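I started keeping a notebook about pinball in September, mostly so I would stop making the same mistakes on the same machines. My wife thought it was for work. It has tables in it, so I can see why.

The machine I play most is called Milladden. It was a small production run and you don't see it often. The one near us is in the back of a laundromat, next to the change machine, and it costs two quarters a game. It has a mining theme that I have never cared about. There's a cart on the left side that opens when you hit it enough times, a long orbit shot around the back, and a center ramp that is steeper than it looks. I've been playing it for a little over a year now, and this post is about what I've learned, in case anyone else has one nearby and wants to get past the first multiball.

First, the plunger. Most people pull it all the way back and let go. On this machine a full plunge sends the ball around the orbit and down to the right flipper very fast, and if you're not ready for it you lose control in the first three seconds. There's a softer plunge that drops the ball into the top lanes. You want it to barely clear the gate. On the laundromat machine that means pulling until the tip lines up with the second screw on the housing. Yours will be different, so spend a few dollars finding the spot and then remember it.

The top lanes raise your bonus multiplier. I ignored bonus for months. I thought it was the small change you got at the end of a ball for showing up. Then one evening I wrote down my score before and after the bonus count on every ball, and on the good ones it was close to a third of my total. So now I take the soft plunge every time, and I use the flipper buttons to move the lit lane to where the ball is going.

Second, the cart. It takes five hits to open, and the lights in front of it tell you how many are left. Hitting it straight on from the right flipper sends the ball directly back down the middle. I drained this way so many times that I began to think the machine was leaning. It may lean a little. But the better shot is late off the right flipper, so the ball clips the edge of the cart and rolls off toward the left inlane. It still counts as a hit. From the left flipper you can't really reach it, and I'd stop trying.

Once the cart is open, shoot the ball in and you start the two-ball multiball. My advice is to trap one ball right away and play with the other. I know that sounds dull. The jackpot is on the center ramp and you can't aim at a ramp when two balls are bouncing around at the bottom. Hold one on the left flipper, shoot with the right, and if the shot misses, get it under control before you do anything else.

The person who got me to take this seriously was Man-sik Sun. He holds most of the high scores on the machine, and his initials are in four of the five spots. I'd seen MSS on the screen for months before I met him, and I'd pictured a teenager. He's in his sixties and does his laundry early, around six in the morning, when the place is quiet enough to hear the ball roll. He plays one game per load. He told me I was flipping too much. I was hitting both buttons every time the ball came anywhere near the bottom, and half the time I was flipping at a ball that would have bounced safely from one side to the other if I'd left it alone.

That's called a dead bounce, and it took me a long time to trust it. You leave the flipper down, the ball hits it, and it hops over to the other flipper where you can catch it. It works best when the ball is coming down steeply. I practiced only that for two weeks. My scores dropped by half and then came back higher than before.

After that I started going to the monthly meetup that Oona Salminen runs in the next town over. It isn't a league. People bring board games, dexterity games, a few old handhelds, and she has three pinball machines in her garage, two of which usually work. The one that doesn't is a Suvitz, a wide-body game with a magnet under the playfield, and she has been waiting on a part for it for most of a year. I like the mix. You play a couple of games of pinball, your hands get tired, and you sit down at something else for a while. 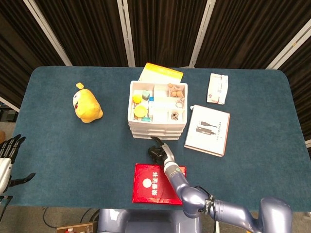 *Yellow plush duck on the blue felt.*

Oona's working machines are much better maintained than mine. The glass is clean, the rubber is new, and the ball moves about twice as fast as I'm used to. I had assumed my skills would carry over and for the first hour they didn't. My timing was late on everything. Flippers on a worn machine are a bit weak, so you learn to shoot early, and on a strong machine the same timing sends the ball wide. It took me a few visits before I could switch from one to the other without thinking about it.

I also learned about nudging from watching people there. I'd always kept my hands still because I was afraid of the tilt. Watching others, I noticed that they move the machine all the time, just a small amount. They push it forward a little when the ball is about to hit a post between the lanes, or sideways when it's rolling along the top of the slingshots. On Milladden you get two warnings before it tilts. For a long time I was finishing every game with both warnings unused. If a nudge saves a ball, it has paid for the warning.

What I wouldn't do is nudge when the ball is already going straight down the middle. By then you'd have to shove the machine hard enough to tilt it, and a tilt also takes away your bonus, which as I said can be a third of the score.

A few notes on the modes. There are six of them, and you start one by shooting the left scoop when it's lit. Most aren't worth much. These are the ones I bother with:

- **Night Shift.** All the lights go out except the orbit. Shoot the orbit. It's the same shot over and over and it comes back to the same flipper each time, so you can get a rhythm.
- **Rweyemamu.** Named after one of the designers, according to the sheet in the lower corner of the playfield. You have to hit the center ramp and then the cart within a few seconds. It's hard, but it lights the extra ball.
- **Cave-In.** Only if the multiplier is already up, because it pays out through the bonus.

I skip the other three by just not shooting for them. They time out on their own, and the timer keeps running while you trap the ball, so you can hold it on the flipper and wait. Some people find this boring to watch. There's usually only a dryer behind me, so I don't mind.

The extra ball deserves its own paragraph. Once it's lit, it stays lit until the end of your current ball, and you collect it at the right-hand target next to the outlane. It's a dangerous shot. If you hit the target from straight on, the ball goes into the outlane more often than I'd like. I wrote down my attempts for a while. I made it 43 times, and I'd say a good number of those cost me the ball I was playing in order to get the new one. That comes out even, except that you also lose the multiplier. So if I'm in a strong position I leave it alone until the ball wanders over there by itself.

As for scores, this machine has an unusual scale. It was made when other games were paying out in the millions, but the designers kept the numbers low, and a decent game is in the low thousands. My best is 3,829. That put me fifth on the board, under the four MSS entries, and I was very pleased with it until the laundromat unplugged the machine to move it and the board went back to the factory defaults. Man-sik was less bothered than I was. He had most of his spots back in a month.

I haven't matched that score yet. I've come close a couple of times. Both times I lost the last ball on the center ramp, which rejected a shot that I thought was good. If the ball rolls up and then comes back down, it heads for the gap between the flippers, and the only thing to do is a small nudge to the left and hope. I've asked Oona about it and she thinks the ramp entrance has a lip that's lifted a little. She offered to come look at it, but it isn't my machine and the owner would have to say yes. I left him a note with my phone number.

In the meantime I've been looking at a used Hastasik. It's an older game with a single level and no ramps at all, and the seller says everything works apart from one pop bumper. We have room for it if the exercise bike goes. I'd want to see it turned on first, and check the board for battery leaks. If I go and look at it, I'll write up what I find.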